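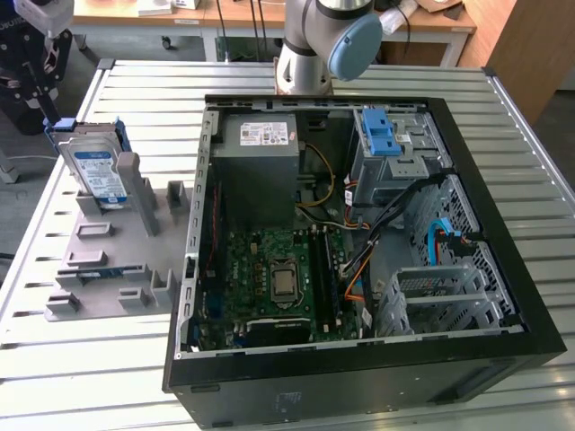

The old tower with its side off. Hard drive standing in the tray on the left.

Every few months somebody tells me an old desktop is "worth parting out." I have my doubts. Daithí Brennan swears by it, and he sent me a guide from a site called Udevero that promises you can strip a tower in 10 minutes and come out ahead. Ahead of what, it doesn't say.

So let's look at what's in one. There's a power supply in the corner, and I wouldn't put a used one in anything I cared about, certification label or no. There's a green motherboard with the processor still in its socket. There's memory, which might be worth the postage if the stick is a decent size. There's an expansion card lying across the lower part of the board, and I'm not getting excited about that either.

The drive is the one piece I take seriously, and for the wrong reasons as far as resale goes. People sell these things with their tax returns still on them. The guide gives wiping one sentence. One! I'd take the drive out before touching anything else and keep it until I'd decided what to do with it.

I will say something nice about the blue plastic. The drive carrier and the latch on the cage are both blue, so you know what you're supposed to grab. I've owned newer cases that made me hunt for four different screws, one of them always behind a cable.

Daithí thinks I'm being sour and says the shop in Larkimham buys boards by weight. Maybe they do. I asked him what they paid for his last one and he changed the subject - twice.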